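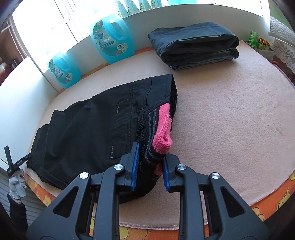 *Folding table at the Grimside house, black trousers with a sock still up the leg*

From: Bajpai
To: Arnley household list
Subject: Re: [laundry] The stray sock problem, solved?

> I've been running the Sandetti method since August and I'm sold. You
> turn every pair of pants by the cuff before it goes in the machine,
> clip the socks together in pairs, and wash the lot on a short cycle.
> No more singles. My odd-sock drawer went from 5 to zero and I haven't
> looked back. I also cut the softener in half and can't tell the
> difference. Everyone should try it for a month.

I'm glad it works for you, but I don't buy most of this.

Start with the cuffs. Look at the pair in my picture: stretchy ribbed cuff, and a gray striped sock with a pink toe poking out of it. A loose cuff lets go of a sock when you shake the leg. A ribbed one grips it, and you can turn that cuff as often as you like before the wash. If the sock is up there when you undress, turning the bottom couple of inches won't find it. You have to put your arm in, and if you're going to do that, you don't need a method with a name.

Then the clips. I tried them at the old place. They come off, they end up in the filter, and thick socks with a terry toe stay damp where they're pinched. I'd like to hear from someone who has used them for a whole winter with heavy socks before I spend money again.

As for five odd socks going to zero, that's a small drawer. Did they all find their partners, or did some go in the trash when you started? I threw out a bag of singles once and felt cured for weeks.

I'm less sure about the softener. There are two big turquoise jugs on the sill behind my folding table, both with a "72" badge on the label, and I have never managed to make any jug last as long as the label says it should. Maybe I pour too much. But "can't tell the difference" could also mean neither amount was doing anything. Has anyone gone without entirely on dark clothes? Mine are nearly all black or dark gray, and lint is what bothers me, more than stiffness.

What I do now is dull. Pants get folded last, on a padded surface, and I run a hand down each leg before folding. Zippered pockets get opened too. It adds a couple of minutes and I still miss one now and then.

If somebody has kept a real tally over a few months, please post it, including the bad weeks.

Bajpai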